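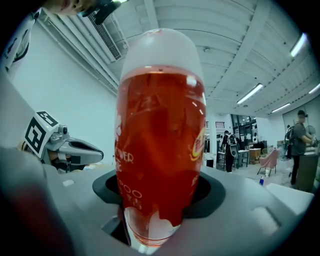 Why does a collection protocol need rules for the room at all, one reader of the June draft asked, when the policy only ever sees the wrist view and the room is going to change at deployment anyway? The same reader wanted the whole section on floors and cables moved to an appendix.

The section stays where it was. Most rejected episodes in Brekwood were rejected for things that happen outside the grasp: a tag covered by a sleeve, a cable pulled tight, an object put back somewhere other than its start position. The text below is the current protocol and the card for the data collected under it.

Brekwood Handheld Manipulation Set: data card and collection rules
Version 1.2, 29 November 2021

Summary

Brekwood contains 2,851 episodes of two-handed and one-handed manipulation recorded with hand-held grippers. Objects are household items, mostly bottles and other containers with caps. Each episode has wrist video from every gripper in use, head video where the operator wore the head camera, gripper opening width, and a pose track. Of the total, 955 episodes are two-handed.

Episodes were checked with Drolero, the review tool in the tools folder. Drolero flags problems but does not delete anything. A reviewer makes the final call.

Terms

Must: an episode that breaks the rule is rejected.
Should: the episode is kept and the deviation goes in the notes field.
Operator: the person holding the grippers.
Bystander: anyone else in the room.

Rules for the operator

1. Tags on the grippers must be clean, flat and fully stuck down. Replace a tag with a lifted corner. Do not press it back.
2. Hands must stay on the handles from the start signal to the stop signal. Touching the object with a bare hand ends the episode.
3. Fingers should close at the speed the task needs and no faster. Fast closing blurs the wrist video and shows up as a spike in the width signal.
4. A failed grasp should be left in. Retry once, then stop. Label the episode "recovered" or "failed".
5. Sessions must not run longer than 90 minutes. Take a break at least every 20 minutes. Pose drift between the two hands is worse late in a session, and we have no good correction for it.

Rules for objects

6. Containers must be closed before the start signal unless opening them is the task.
7. Liquids must be safe to spill on the floor and safe to touch. Record the fill level as full, part or empty. A full bottle and an empty one are separate objects in the object table, even if they are the same product.
8. Clear and reflective objects are allowed. They should be tagged "clear" so that users who train on depth can filter them out.
9. An object that starts in a holder must be fully seated in it. Leaning starts are a separate task code.
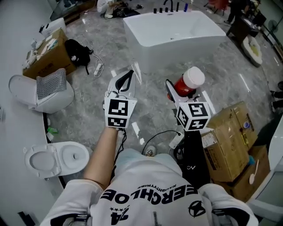 Rules for the floor and the room

10. Cables should have enough slack for the full reach of the operator. Walk the reach once with the grippers off before the first episode.
11. Power strips must be placed outside the area where liquids are handled when a task includes opening or pouring.
12. Working rooms are preferred to bare ones. Furniture, stock and boxes may stay, but they should not be moved between the first and last episode of a session — the pose track uses them as background features.
13. Bystanders must be told that recording is in progress and must agree to it. A bystander who does not agree must be out of the room, and the session waits.
14. Lighting should not be changed during a session. If a light fails, close the session and open a new one.

Rejection codes

R1 tag lost for too long
R2 hand off handle
R3 cable pulled
R4 object start position wrong
R5 consent missing
R6 file damaged

R5 episodes are deleted at the site and never uploaded. All others are kept in the rejected folder, without pose tracks.

Known problems

Pose tracks from the Fairclough site use an older calibration. They are usable for one-handed tasks. Do not mix them with Skelar tracks in two-handed training without running the align script first.

The notes field is free text and uneven. Some operators wrote a line per episode, others left it blank for whole sessions.

Left-handed operators are underrepresented. The task codes assume that the right hand does the grasp and the left hand supports, so a mirrored episode currently has no code of its own. Use the base code and add "mirror" in the notes until 1.3.

Changes since the June draft

Rule 4 now allows one retry. Rule 9 is new. Rule 12 was "must" and is now "should", following comments from sites that share the room with other work. R3 was split off from R1.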